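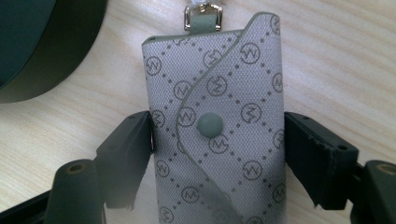

Siu-fong Shih opina que seguimos demostrando demasiado despacio, y que la política aprende las pausas igual que aprende los agarres. Lo dejó escrito en el margen de la hoja anterior y tiene parte de razón: en la revisión de trayectorias, el tramo entre contacto y elevación ocupa casi un tercio de cada episodio. Lo contesto aquí porque afecta a lo de hoy.

29 de marzo. Puesto 2, demostración con pinza de mano. Tarea: llavero de tela, agarre por los dos cantos, elevación, traslado a la zona derecha, suelta.

Acumulado del conjunto antes de empezar: 1.166 episodios válidos. Objetivo para la entrega a Noltdale: 2.846. No llegamos con un solo operador por turno.

Notas sobre el objeto. Es un estuche de llaves gris claro, estampado de monograma repetido, solapa con broche redondo verde y ribete del mismo tono. Para la pinza cuenta como blando: si se cierra de más, la tela se pellizca por el lado izquierdo antes que por el derecho. El broche no debe quedar bajo ninguna de las mordazas. La hebilla o anilla de arriba da reflejos y el seguimiento visual se engancha a ella; pendiente de comprobar si pasa lo mismo con la luz del techo apagada.

Procedimiento fijado con Tharindu:
– aproximación vertical, mordazas abiertas al máximo
– cierre en un solo gesto, sin corregir la muñeca durante el contacto
– elevar en cuanto el cierre se estabilice, sin pausa (esto es lo de Siu-fong)
– si se resbala, se termina el episodio y se marca como fallo; no se repite el agarre dentro de la misma toma

Lo último hay que recordarlo a todo el mundo. En la tanda de diciembre había reagarres sin etiquetar y Rosario tuvo que descartar 352 episodios a mano.

Resultado de la sesión: una tanda corta, 14 fallos marcados, casi todos por cierre asimétrico. Con la pinza en la mano uno tiende a empujar con el pulgar y la mordaza izquierda llega antes. En teleoperación no aparece, porque el mando cierra las dos a la vez – pero la teleoperación nos sale aproximadamente el doble de lenta y los gestos quedan más rígidos. De momento sigo con la pinza de mano para esta tarea y dejo el mando para la de encaje.

Desgaste: el canto de la mordaza derecha está irregular por abajo. No sé si influye. Pedir repuesto a Cirnmont y, mientras tanto, no lijar.

Sincronización: un desfase entre apertura de pinza e imagen en los primeros episodios. Reinicié el registro y no volvió a salir. Ignacio dice que es el mismo fallo que vio en el puesto 1 con la versión anterior del grabador. Le paso los ficheros.

Pendiente:
– repetir una tanda con el estuche girado 90 grados
– medir la duración de contacto a elevación con el gesto nuevo y pasársela a Siu-fong
– preguntar a Sandamali si el umbral de apertura se guarda por episodio o por sesión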